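Skandton open day, packing cell demo -- notes and questions
Forum: End of Arm Tooling > Shows and Visits

hkhan_eoat
Posted 9 Oct 2024

Went to the Skandton open day. Most of the floor was conveyors and I skipped it. The part worth writing up was the phone packing cell, which Sabina Herath from their applications group ran for visitors in groups of eight.

Setup as presented: one arm, parallel gripper with two narrow fingers, wrist camera, phones going into and out of shallow boxes. No fixture on the table. The controller is a Drallitz unit. They quoted 479 logged cycles before the doors opened, with no breakdown of failures by type. I asked for one and was told it would be in the November write-up.

Questions for people who have run similar cells:
1. Is a two-finger gripper a sensible choice for a flat part sitting in a box with low walls?
2. Does anyone trust a wrist camera alone at close range on a glossy edge?

tprydderch
1. No. Use suction. One cup on the back panel, clear of the camera bump, done.
2. Depends on the lighting.

cuc_n
Suction works until the customer changes the finish or puts film on the back. We had a cup that held on one protective film and leaked on the next supplier's. Fingers don't care.

The harder problem with fingers is clearance. If the gap between phone and wall is less than the fingertip thickness, you are pushing the wall whether you planned to or not. Did they give a tip dimension?

hkhan_eoat
They did not. Herath said the tips were reground twice, and that the cell is allowed to touch the wall at low force. She did not give the force limit.

tprydderch
So it bumps the box and they call it compliance. I stand by the cup.

cuc_n
Touching a wall under a force limit is an ordinary strategy. Whether theirs is any good depends on the number they left out.

golshifteh_m
I was in a later group. They had a stack of printed handouts on the bench by the door, a newsletter with a spread on the cell. I scanned the page with the wrist camera picture, since it bears on the clearance question.
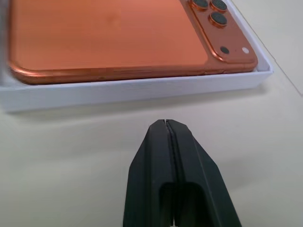 Skandton Applications Bulletin, No. 136, p. 4

Tips are closed and pointing at the front wall of the box. Phone is face down, lens side up, long edge parallel to that wall. There is a narrow strip of white between the phone and the wall. I would not try to scale anything off it.

On question 2, look at the lower edge of the phone. The highlights there are bright, and the back panel is matte by comparison. If their edge finder keys on the metal, I would expect it to wander as the light changes. The box rim looks like the safer reference.

tprydderch
Fine, the gap is narrow. That is my argument. The back is a big smooth surface and you want to go in at the side?

cuc_n
Big smooth surface minus the camera module. With three lenses on it I'd want a placement tolerance before putting a cup anywhere near. Still, I'll concede the cup is easier on this particular part.

hkhan_eoat
Thanks for the scan. I missed the handouts.

Agree on using the rim. We did that on a Canusico line with white trays and had the opposite trouble: pale tray on pale table, weak contrast, and the shadow under the wall got picked up as the edge. Moving the light fixed most of it. That line has done 1365 trays since the change, with two stops put down to vision.

golshifteh_m
There is a shadow band below the front wall in this one too, on a light tabletop. Same risk.

tprydderch
If anyone gets the November write-up, post the force limit and the failure breakdown. I'll read it with a cup in my hand.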